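Speaker notes – Getting a small awards night on stream
Stellton Arts Hall, 29 June 2023
Slot: 18 minutes plus questions

Opening

Say hello, say where I work. I do broadcast and stream production for live music shows, mostly regional ones. For the last two years that has included the Zorner Music Awards, the soul and gospel night in Stostesstead.

Ask who in the room has sat through a full awards show this year. Then ask who watched it on television. Expect fewer hands for the second one.

Point to make early: a regional awards show has the same parts as a national one. Host, carpet, performances, envelopes, a tribute, a lifetime award. The money is different and the running order is tighter. Viewers at home compare it with the big ones anyway, so plan for that.

The room and the audience

The hall seats 528. On the night we had 374 people in seats, with the rest of the house held back for camera positions and the sound desk. Go slowly over this, people always ask why we did not sell those seats.

The answer is sightlines. A camera at the back of the main floor blocks the rows behind it. If you sell those rows you get complaints and you get people standing up in your wide shot.

Mention the gowns. The first year we lit the stage for the band and forgot the presenters. Sequins under a hard white light flare badly on camera. The second year we asked every presenter what they were wearing a week ahead. Most of them were happy to tell us. Two of them sent photos of three different outfits and asked us to choose.

Running order

Explain the rule we settled on: no more than 2 awards between performances. Viewers stay for the singing. When we put four awards in a row, the chat filled up with people asking when the next act was on.

Lifetime award goes before the final number and never after it. The audience is already getting its coats by then.

The tribute medley. Tell the story of the key change. The band had rehearsed in one key, the backing track for the choir was in another, and we found out at soundcheck. We dropped the track and let the choir sing live with the organ. It was the most replayed part of the show. Don't stretch this story, keep it under a minute.

Acceptance speeches. We gave each winner 90 seconds and a light at the foot of the stage. We did not play anyone off. Majumder Media, who handled our edit, trimmed the long ones for the replay version, with the winners' agreement.

(Pause for water.)

Carpet coverage

Keep the questions short and let people talk about the work as well as the clothes. Our host had a card with the nominated song on it for each guest. That helped a lot with the newer artists, who don't get asked about their records very often.

Sound on the carpet was poor both years. Handheld microphones are better than clip-on ones if there is any wind. Say that we learned this on the street outside in June, with a bus stop ten yards away.

Getting it out of the building
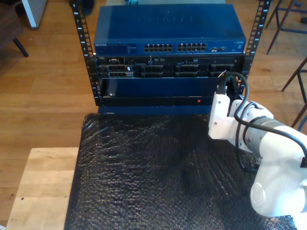

The stream budget is where small shows cut first, and I would ask you to cut somewhere else. A viewer will put up with a plain set. They will leave when the sound drops during a ballad. Set aside money for a wired connection from the venue and test it at the same hour as your show. None of the gear has to be large – a Netgear switch at the top of a small open rack, with a server mounted directly under it, takes up very little space backstage. Keep your stream on its own network, and keep the venue's guest Wi-Fi off it.

Record everything locally too. If the stream fails, you still have the show for the replay and for the artists, who will want their clips the next morning.

Rights and clips

Get music permissions in writing before rehearsal, covering both the live stream and the replay. They are often separate. We lost one cover song from the replay because we only had the first.

Send performers their own clips within a day. They share them while people are still talking about the show, and that brought us more new viewers than our paid ads did.

Close

Repeat the contact slide. Thank the hall and the house band. The nominations form for next year is on the Zorner Awards site, and regional labels can enter up to three acts each.

Questions. If someone asks about ticket prices, take it afterward at the side of the stage.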